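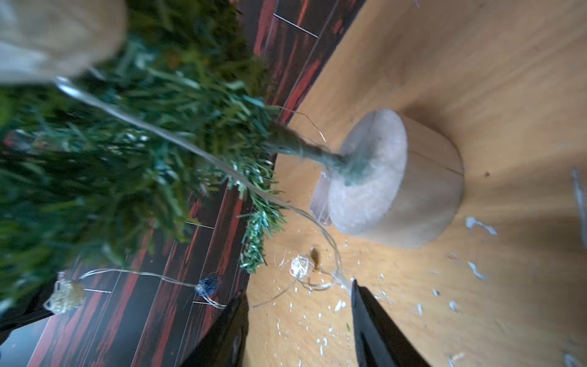

Olga Campos
Gripper wrangler and test notes, Potatura

April 15, 2020

Day two of the Christmas tree, and I'm already tired of the holidays. It's the middle of April. Iñaki picked the tree as our "difficult object" because it has a stiff base, a thin trunk, branches that give way when you look at them, and a string of lights with little yarn balls on it. He was very pleased with himself. He then went back to his desk to write controller code, which never sheds.

Today was the Inholm fingers, the plain black ones with the narrow tips. Yesterday was the Losach set, wide and rubbery, and I spent most of the afternoon picking green needles out of the pads with tweezers. The Inholms don't pick up needles. They do slide in under the wire very politely and then hook it on the way out, so you ask for a tree and you get a tree plus a leash.

I ran 12 grasps on the base before lunch and got 8 clean ones. That beats the Losach pair, but I'm not writing it on the whiteboard yet. All the failures went the same way: one finger lands a little high on the curve, the base rolls, and the whole tree lies down like it's had enough. The base is also leaving us. There's a seam or crack line across the side now and white crumbs all over the wood, mostly right where the fingers work. I swept at 11 and had to sweep again before the next set. Iñaki asked if the crumbs were affecting friction. I said they were affecting me.

Trunk grasps were better than I expected. The stem is wrapped in fiber and the tips seem to like it. Closing slowly helped a lot. Closing at the Uniyal controller's default speed made the branches whip so hard that the wrist camera gave me nothing but green blur, and the pose estimate decided the tree was somewhere over by the door. I turned the speed down and wrote the number on my hand, then washed my hand. Have to look it up in the log tomorrow.

Then the yarn balls. The cream one is fine, good contrast with the dark fingers, easy to line up. The blue one disappears the minute it hangs out over the dark floor. I can see it on the monitor perfectly well, but the detector can't, and we paid 2,000 for the detector. The olive one is so shaggy that I can't tell where the ball stops and the fuzz starts, so I can't really blame the software there.

Iñaki wants all of this repeated with the arm mounted lower, and the new fingertips won't get here until May, so it's these two sets until then. I asked if we could switch to a mug for a while. He said everybody does mugs.

Buy glue for the base. More tape. Find out who took the good tweezers.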